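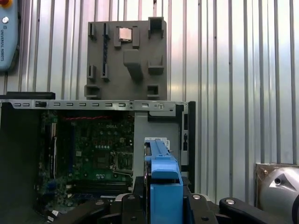

Clendeck CD-3 thermal paste: long-term review
Sandra Naylor, Dec 9, 2023

Clendeck sells the CD-3 in a 3 g syringe with a plastic spreader and two alcohol wipes. I bought mine in October and have used it since then on two desktop machines, replacing Tapley Grey in both. The Tapley had been my default for years, so it serves as the comparison throughout.

Consistency
CD-3 is stiff. At room temperature it takes firm pressure to start the flow, and the first bead tends to come out larger than intended. Standing the capped syringe in warm water for a few minutes helps a good deal. The spreader is too flexible to move the paste evenly and I stopped using it after the first attempt. A single dot in the centre, with the cooler tightened in a cross pattern, gave full coverage when I lifted it again to check.

Temperatures
Both machines were tested in the same room with the fans locked at 900 rpm and the processor held at 100 per cent load until the reading settled. The older machine ran 3 degrees cooler than it had with fresh Tapley. The newer one, which has a Plerent tower cooler, improved by 2 degrees. Repeat runs agreed closely. At idle I could not separate the two pastes.

These are modest gains. Anyone with a paste already in good order will see little reason to strip a cooler for them — a clogged dust filter will cost you more.

Clean-up
Removal is the weak point. The supplied wipes dry out before the job is done and leave a grey film on the cooler base. Isopropyl alcohol on a lint-free cloth cleared it, with some patience around the edges of the heat spreader. Tapley comes off in half the time.

Storage
The cap is a push fit and not especially tight. I keep the syringe nose down in a sealed bag, and there has been no separation so far. The label gives a batch code but no expiry date, an odd omission at this price.

Availability
Mine came from Atotel, properly sealed and in date order with the rest of the box. Delivery was charged separately. Larger syringes are listed but were out of stock when I last looked.

Verdict
Good thermal results, awkward to apply, tedious to remove. Worth having for a new build that will be left alone. For a test bench where coolers come off every week, I would stay with Tapley.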